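Visite du vélodrome de Witham, journée portes ouvertes de juin

Nous sommes partis de la gare un mardi, à 6 h 40, à quatorze personnes et avec trop de bagages. Le vélodrome de Witham ouvre ses portes au public une fois par an, en juin, et notre club avait reçu une invitation pour la visite longue, celle qui comprend le sous-sol, la cabine de chronométrage et une heure sur la piste. Je fais ce compte rendu à la demande des membres qui travaillaient ce jour-là. Le français n'est pas ma langue maternelle et je prie les lecteurs d'excuser les tournures un peu raides.

Le trajet ne mérite pas beaucoup de lignes. Le deuxième train avait du retard, le wagon pour les vélos était déjà plein, et deux d'entre nous ont voyagé debout en tenant leur guidon. Pour l'année prochaine : il faut réserver les places pour les vélos en même temps que les billets, et pas la semaine suivante. De la gare au vélodrome, on compte une demi-heure à pied par une route à grande circulation. Il existe un chemin plus agréable le long de la rivière. Nous l'avons découvert au retour.

L'accueil

À l'entrée, on nous a donné un bracelet vert et un plan imprimé. Les bracelets bleus étaient pour la visite courte. Notre groupe devait commencer à dix heures, mais l'autre club invité n'était pas encore arrivé et on nous a laissés attendre dans les tribunes. J'ai bien aimé cette attente. Un groupe de juniors s'entraînait à l'américaine, avec les relais à la main, et c'est un exercice que je n'avais vu qu'à la télévision. De près, on entend surtout le bruit du bois quand les coureurs passent dans le virage. Cela ressemble à un train qui passe sur un pont.

Le bâtiment a 2 027 places assises. Ce chiffre curieux nous a été expliqué par le guide : les architectes avaient prévu davantage, puis on a retiré des sièges pour élargir les sorties, et personne n'a voulu arrondir. Les gradins sont raides. Une dame de notre groupe, qui a le vertige, a préféré rester en bas, où la vue est d'ailleurs meilleure sur la ligne d'arrivée.

La piste

Nous avons fait le tour à pied par l'intérieur, sur la bande bleue pâle que l'on appelle la côte d'azur. Le guide nous a demandé de ne pas poser les mains sur le bois. Dans les virages, l'inclinaison est de 40 degrés. Je connaissais le chiffre avant de venir et je croyais savoir ce qu'il signifie. Quand on se trouve au pied du virage et qu'on lève la tête, on a devant soi un mur. Un de nos membres a essayé de monter en chaussettes, avec la permission du guide. Il est redescendu assis.

Les lattes sont posées dans le sens de la longueur, et les remplacements se font par petites sections, toujours en été. On reconnaît les parties neuves à leur couleur plus claire. Selon le guide, les coureurs habitués sentent la différence sous les pneus pendant quelques semaines. Je ne peux pas confirmer, je n'ai rien senti du tout, j'avais d'autres soucis. 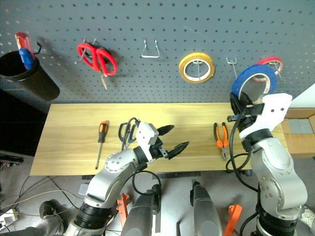

Après la piste, nous avons visité la cabine de chronométrage. Elle se trouve au-dessus de la ligne d'arrivée et on y accède par un escalier étroit, par groupes de cinq. Le système installé s'appelle Primia. Il combine des bandes collées sur le bois, un petit émetteur fixé sur la fourche de chaque vélo et une caméra pour la ligne. La personne qui s'en occupe nous a montré comment on départage deux coureurs dans un sprint : on fait avancer l'image colonne par colonne jusqu'à ce que le premier boyau touche la ligne. Elle nous a montré aussi une arrivée du championnat régional où il a fallu onze minutes pour décider. Les deux coureuses attendaient au centre de la piste et on les voit, sur l'enregistrement, manger la même banane.

J'ai posé une question sur la poursuite par équipes. Je voulais savoir sur quel coureur on arrête le chronomètre. La réponse est le troisième, et plusieurs personnes dans notre groupe ne le savaient pas non plus, malgré des années devant les retransmissions.

L'heure sur la piste

On nous a prêté des vélos à pignon fixe. Ils n'ont pas de frein et il est impossible d'arrêter de pédaler, et l'instructeur l'a répété trois fois avant de nous laisser partir. Pour s'arrêter, on ralentit petit à petit sur la bande plate et on attrape la balustrade avec la main droite. Il faut s'entraîner à ce geste. Ma première tentative a été trop rapide et j'ai fait un tour supplémentaire.

L'instructeur nous a fait monter par étapes : d'abord la bande plate, ensuite la ligne noire, puis la ligne rouge. Il faut garder une vitesse suffisante dans le virage, et c'est contraire à l'instinct d'une personne qui roule sur route. On a envie de freiner, et comme il n'y a pas de frein, on a envie de ne plus appuyer. C'est à ce moment que le vélo glisse. Aucun de nous n'est tombé. Dans l'autre club, une chute sans gravité, avec une belle écharde dans le coude, retirée sur place à l'infirmerie.

Huit personnes de notre groupe ont atteint la ligne bleue. Je n'en fais pas partie. Je suis restée sur la ligne rouge et j'en étais contente.

À la fin, ceux qui voulaient pouvaient faire un essai chronométré sur 2 000 mètres, départ lancé. Les temps sont affichés sur le grand écran, avec le nom du club, et cela rend les gens plus courageux qu'ils ne devraient être. Je ne publie pas les résultats ici. Les intéressés les raconteront eux-mêmes, et certains l'ont déjà fait plusieurs fois dans le train.
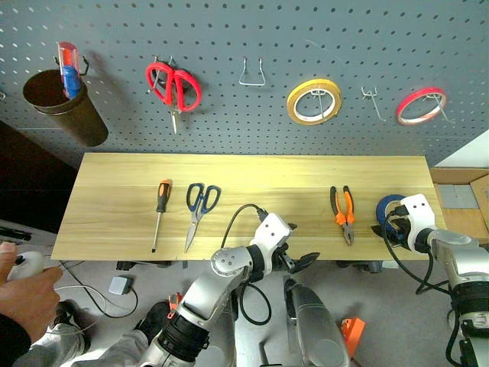 Club cycliste Ovo – Section piste et route

Le déjeuner était servi dans le hall. Il y avait une salade de pâtes, des sandwichs et un gâteau aux carottes que je recommande. Les organisateurs avaient placé les deux clubs invités à des tables séparées et c'est dommage, nous aurions volontiers parlé avec les autres. Nous nous sommes mélangés seulement au café.

L'après-midi, il y avait une présentation de la marque Mabaso, qui fournit les roues du groupe d'entraînement. Je dois dire que je suis entrée dans la salle avec méfiance, je craignais une heure de publicité. La première moitié était en effet assez commerciale. La deuxième était très instructive. On nous a expliqué pourquoi on monte une roue pleine à l'arrière et, sur certaines épreuves, une roue à rayons à l'avant, et pourquoi ce choix change quand on roule en équipe derrière un autre coureur. On nous a fait soulever les deux modèles. La roue pleine est plus lourde que je ne pensais. Le présentateur a aussi parlé du collage des boyaux, qui demande plusieurs couches de colle et beaucoup de patience, et il a répondu sans s'énerver à la même question posée trois fois au sujet du prix. Le prix reste déraisonnable pour un club comme le nôtre.

Ensuite nous avons vu le sous-sol. On y trouve les vestiaires, les boxes loués aux clubs de la région et le tunnel qui mène au centre de la piste. Le tunnel est bas et en pente. On en sort au milieu de la lumière, avec les tribunes tout autour, et même avec des tribunes presque vides cela fait un certain effet. Le chauffage du bâtiment est réglé pour les coureurs et non pour les spectateurs : il faisait très chaud. L'air chaud est moins dense et les records s'en portent mieux. Prenez des vêtements légers et une gourde.

Remarques pratiques

La visite longue se termine à 16 h 30. Il y a un train à 16 h 52 que l'on ne peut pas attraper à pied, même en marchant vite. Nous avons essayé. Le suivant part une heure après.

Les casques sont prêtés, les gants non. L'instructeur refuse les personnes sans gants, et un de nos membres a dû emprunter ceux d'un junior, avec une taille de différence. Les chaussures avec cales sont acceptées si les cales correspondent aux pédales du lieu ; il vaut mieux écrire avant pour le demander. Les lunettes sont utiles. Les téléphones doivent rester dans les casiers pendant l'heure de piste, et les casiers fonctionnent avec un jeton que l'on demande à l'accueil.

Les tribunes sont accessibles en fauteuil par le côté nord, la cabine de chronométrage ne l'est pas.

Pour les enfants, il existe un parcours de petites bosses derrière le bâtiment, ouvert toute la journée et gratuit. Le fils d'une de nos membres y a passé la matinée et a refusé de voir le reste.

Suite à donner

Plusieurs personnes ont demandé si le club pouvait organiser une série de séances à Witham pendant l'hiver. J'ai pris les tarifs. Une location de la piste pour une soirée avec instructeur est possible si nous la partageons avec un autre club, et celui que nous avons rencontré au café serait intéressé par le mardi soir. Le niveau demandé est l'accréditation de base, qui s'obtient en plusieurs séances et que l'on ne peut pas remplacer par l'expérience de la route. Le sujet est inscrit à l'ordre du jour de la prochaine réunion. Ceux qui ne peuvent pas venir peuvent m'envoyer leurs préférences de dates par courriel.

Un gilet gris, taille M, a été oublié dans le train du retour et je l'ai chez moi.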